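4 min read

Club News: A Winter of Grippers

27 January 2019

It has been a busy stretch for the Protimville Robotics Club, and since the last newsletter went out in November we've had more questions from families and former members than we can answer one at a time. So this item is a long one. Get a hot drink!

First, the short version. The manipulation group (the folks who used to be called the "arm team" before the arm got its own schedule) has spent the whole winter on hand-held grippers, and it is going better than we had any right to expect. The group is working toward the Thorlacius Challenge, the regional student contest where each team's robot has to tidy a table full of household stuff it has never met before. Socks, cups, washcloths, wrappers, all of it. You don't get to see the table until the morning of the run.

Last year we wrote every motion by hand. Those of you who came to watch will remember how that went: beautiful on the blocks, hopeless on the dish towel. The arm closed on air four times in a row and then pushed the towel off the table, and the team got a very kind round of applause. Cloth is hard. It folds, it slumps, it hides its own corners, and no two tries start from the same shape.

So this year the group is teaching by showing. A student takes a gripper in each hand, does the task the way a person would, and the recording of how those grippers moved becomes the lesson. The patterned squares on the cubes let the cameras work out where each gripper is and which way it's tilted. The jaws are the same shape as the ones on our arm, so whatever a student manages to pick up, the arm should have a fair shot at too. We've named the whole setup Flestach, for reasons that made everybody laugh at the time and that none of us can reconstruct.

As of this week the group has 2214 recorded tries in the Flestach folder. That's from 36 students, counting the newer members who joined after the fall open house, and we're so proud of how quickly they picked it up. Some are left-handed, some are tiny, some have enormous hands and had to be talked into being gentle with the triggers. All of that is good for us. A robot that has only learned from one careful person tends to fall apart when things look a little different, and we want ours to have seen plenty of styles.

Not every try is a keeper, of course. The group went through one batch and threw out 154 recordings, mostly ones where a cube had been turned away from the camera so long that the position went fuzzy. It hurt to delete them (that was a lot of patient folding!), but the next round of training was noticeably better, and the rule now is that you check your recording before you start the next one. There is a sign about it on the door. There is also a second sign, under the first sign, in much larger letters.

A few things the students have learned that we thought were worth passing along:

Slow is good, but too slow is bad. If you creep toward the cloth, the robot learns to creep, and then it hesitates right at the moment it should close. The students call this "the hover" and they can spot it across the room.

Fix your mistakes on purpose. The group used to stop and start over whenever a pinch missed. Now they leave the miss in, back up, and try again, and the arm has started doing the same thing. The first time it missed a washcloth, pulled back and went in again by itself, the whole room yelled. We may have yelled the loudest.

Talk while you work. It doesn't go into the recording, but it helps the person next to you, and pairs who chat seem to get less tired. Two-handed work is harder on the shoulders than it sounds, so sessions stay short and everyone stretches in between.

Mind your cords! Each new member hears this within a minute of walking in. A snagged cable will spoil a perfectly good try.

We've also been trying the grippers on softer and softer things. The fall was blocks and plastic cups, then paper, and then fabric in the new year. The small squares of fleece turned out to be the friendliest, and silky lining fabric is still the villain. If you have old cotton T-shirts or cloth napkins you don't need, in any color, please send them our way. Clean ones, please. We learned that one the hard way too. 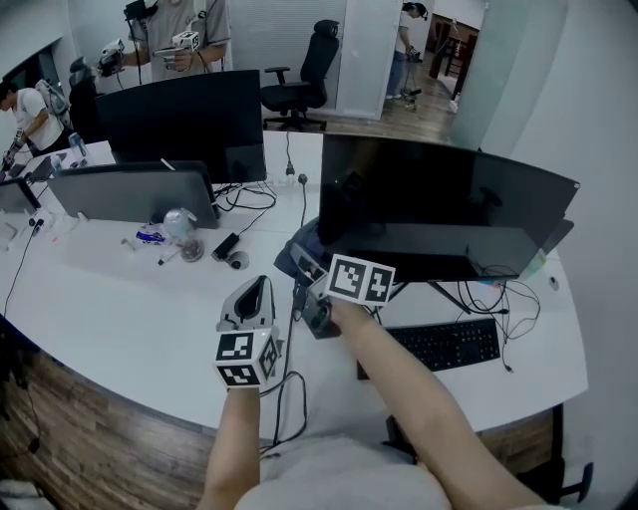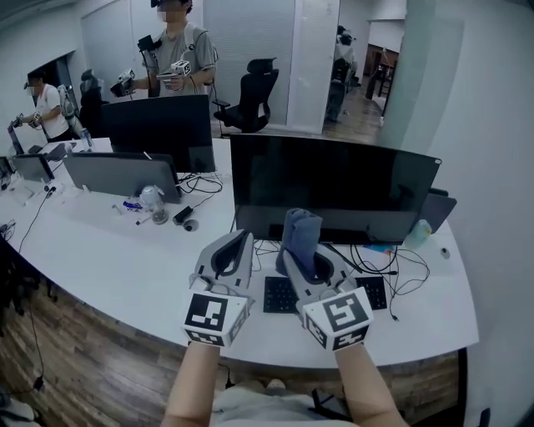
Grippers up around the curved desk.

What Comes Next

The Gimolitz Workshop has offered us bench time again, and we can't thank them enough. They're letting the group run the arm on their big table, which is much closer to contest size than ours. The plan is to take the trained model over there, put out a spread of objects that the students haven't practiced with, and see what breaks. Something will. That's the fun part, and it's also where the best ideas have come from so far.

After that the group will split. One half keeps recording, with an eye on the tasks that need both hands at once, like opening a bag or holding a cloth steady while smoothing it. The other half moves over to the arm and starts timing full runs. Members can swap between the two, and we'd love it if they did, so that everyone gets a chance at both ends of the work. It's one thing to show a robot how to fold a napkin, and a completely different feeling to stand there with your arms crossed while it does the folding.

We have 2 spots open in the recording half for students who'd like to join mid-year. No programming needed, and no experience either. If you can fold laundry, you're already ahead of our robot. Students who do want to get into the code will find plenty of it, and the older members are generous about explaining (sometimes at great length, with drawings).

Visitors

Families are welcome to drop in during any recording session. You can stand at the end of the room and watch, and if there's a free pair of grippers we'll let you have a go at it. Fair warning that it looks easier than it is. Several parents have now been beaten by a sock, and we have the recordings, and yes, we kept them for training.

Please check in at the front table, leave bags by the door and set your phone to silent.

Fabric donations can go in the bin by the front table. Permission forms for the contest trip will go home with the next newsletter, along with the packing list and the bus times.

12 comments
41 shares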